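Von: Edeltraud Auer
An: Liste Greifen-und-Lernen
Datum: 13.3.26
Betreff: Re: [greifen-lernen] Umwickelte Finger bei knittrigen Verpackungen, erste Zahlen

Liebe Liste, lieber Eduard,

entschuldigt bitte, dass ich erst heute dazu komme, ich hatte Eduards Nachricht schon beim Frühstück gelesen und dann den ganzen Tag im Kopf mit mir herumgetragen. Damit alle wissen, worauf ich mich beziehe, lasse ich sie stehen:

Eduard Kollár schrieb:
> Liebe Edeltraud, wir versuchen seit August, mit zwei Armen
> Snacktüten in ein Fach zu legen, gelernt aus Vorführungen.
> Mit den glatten Fingern rutscht uns die Folie ständig weg,
> und wenn wir fester zudrücken, lernt die Policy einfach,
> immer fest zuzudrücken. Du hattest im letzten Jahr etwas von
> umwickelten Fingern geschrieben. Habt ihr dazu inzwischen
> Zahlen? Und muss man alles neu aufnehmen, wenn sich die
> Fingeroberfläche ändert? Herzlich, Eduard

Ja, Zahlen haben wir, und ich freue mich sehr, dass jemand danach fragt! Unser Aufbau in Poseo ist derselbe wie im Herbst, zwei Arme links und rechts, dazwischen das schwarze Tablett mit dem Steg in der Mitte. Die Aufgabe heißt bei uns intern Jusberg (fragt nicht, der Name ist älter als ich im Projekt) und verlangt, dass ein Arm die Tüte aufnimmt und in das Fach auf seiner Seite legt, während der andere sich so lange heraushält, bis er gebraucht wird. Das Heraushalten ist übrigens der schwierigere Teil, den lernen die Modelle nur, wenn es in den Vorführungen auch wirklich vorkommt.
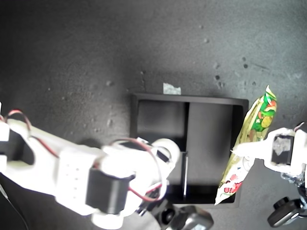

Amerley Ackah meinte dazu, der Steg mache die Sache leichter, als sie sei, man messe am Ende eher das Ablegen an einer Kante als das Greifen. Sie würde das Tablett einmal ohne Unterteilung laufen lassen und erst dann über die Finger reden.

Das ist ein berechtigter Einwand, und ich habe ihn nicht ganz ausräumen können. Wir haben deshalb wenigstens die Auswertung geteilt und werten das Greifen jetzt für sich: Gezählt wird, ob die Tüte zwei Sekunden lang gehalten wird, egal, wo sie danach landet. Ohne Steg möchte ich es trotzdem noch probieren, Amerley, vielleicht schaffen wir das vor dem Sommer.

Nun zur Methode. Trainiert haben wir auf 1.998 Vorführungen, alle mit glatten Fingern. Danach haben wir die Finger mit einer dünnen, vliesartigen Lage umwickelt und 111 weitere Vorführungen aufgenommen, mit denen das Modell kurz nachtrainiert wurde. Verglichen haben wir dann drei Varianten: glatte Finger mit dem alten Modell, umwickelte Finger mit dem alten Modell und umwickelte Finger mit dem nachtrainierten. Für jede gab es 400 Versuche, die Reihenfolge war gemischt, damit uns das Licht am Nachmittag nicht wieder einen Streich spielt.

Am meisten hat mich die mittlere Variante überrascht. Ich hatte fest damit gerechnet, dass das alte Modell mit den umwickelten Fingern schlechter wird, weil sie in den Handgelenkbildern ja doch recht anders aussehen als die nackten. Beim Greifen war es aber etwas besser als zuvor, und erst beim Loslassen wurde es schlechter: Die Tüte blieb hängen, und das Modell wartete und wartete. Mit dem Nachtraining verschwand dieses Warten weitgehend. Gegenüber den glatten Fingern hatten wir am Ende etwa 29 Prozent weniger abgerutschte Griffe. Eduard, damit ist deine zweite Frage hoffentlich auch beantwortet: Alles neu aufnehmen müsst ihr nach unserer Erfahrung nicht, aber ein paar saubere Vorführungen vom Loslassen solltet ihr euch gönnen.

Weniger schön ist der Verschleiß. Die Lage knittert und wird fleckig, und an den Rändern franst sie aus. Beim rechten Finger hängt innen ein Fetzen in den Spalt hinein, und gerade dort schaut die Handgelenkkamera hin. Vratislav Krajčí hat vorgeschlagen, den Zustand der Wicklung als eigene Größe mitzuprotokollieren, und das machen wir jetzt, vorerst nur mit drei groben Stufen. Für ein Ergebnis reicht das noch nicht, mein Eindruck ist aber, dass lose Stücke im Spalt dem Modell mehr ausmachen als Flecken.
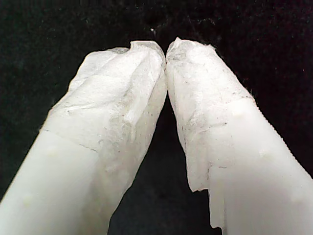 OFFENE PUNKTE UND TERMINE

Die Auswerteskripte liegen im Verzeichnis Tarnance auf dem Gruppenserver, die Rohdaten folgen, sobald Juraj Krajčí die Zeitstempel der beiden Arme abgeglichen hat. Wer vorher hineinschauen möchte, schreibt mir bitte direkt, dann schicke ich gern einen kleinen Ausschnitt.

Unklar ist mir weiterhin, wie stark die Schließkraft hineinspielt. Wir haben sie über alle Varianten gleich gelassen, und mit Wicklung könnte man vermutlich heruntergehen. Falls jemand von euch in Probert noch die Messreihe mit den drei Kraftstufen hat, wäre ich sehr dankbar dafür, meine Kopie ist beim Umzug der Festplatten leider verloren gegangen.

Und Eduard, schreib doch bitte, welche Tüten ihr nehmt und wie voll sie sind. Bei uns hat das mehr ausgemacht, als ich zugeben mochte.

Seid alle herzlich gegrüßt
Edeltraud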